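How to wrap a small gift in tissue and gold foil, and put it together with a ribbon box

Many people ask me how I prepare small presents for the shop table at Gosorura. It is a simple method and you need only 20 minutes if your hands are calm.

What you need: white tissue paper, one sheet of gold foil paper, clear tape, a rigid box with a lid, and a thin ribbon in a dark color. I buy my tissue from Warkar, but any soft one is fine.

1. Spread a cloth on the table before you start. I like a cloth with a painting print. Foil slides on bare metal and gets scratches.

2. Crinkle the tissue a little in your hands, then open it again. Put the small gift in the middle and fold the paper around it until you have a bundle which is more or less square.

3. Cut the foil and lay it over the top part only. The tissue should stay visible at the front. Press the creases with your thumb. 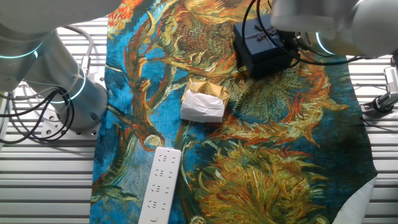
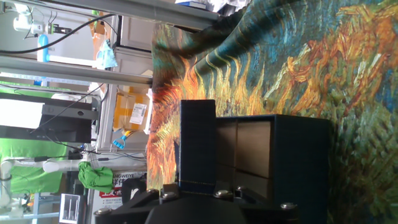

4. Close the big box and put the ribbon across the lid. Make the bow near the center, and do not pull too strong, or the lid will bend.

5. If you tie the bow and it looks crooked, open it and try again. I did mine 2 times last April for my cousin's birthday, and the second one was much better.

A dark blue box goes very well with gold. With a red box I would take silver foil. For a heavy gift, please use double tissue, one sheet will tear at the corners.

Keep the leftover foil flat inside a book. When it is rolled, it never wants to lie straight again.

Written by Jarrah McAlister, 26/07/2021

Contact | Copyright Gosorura | Back to top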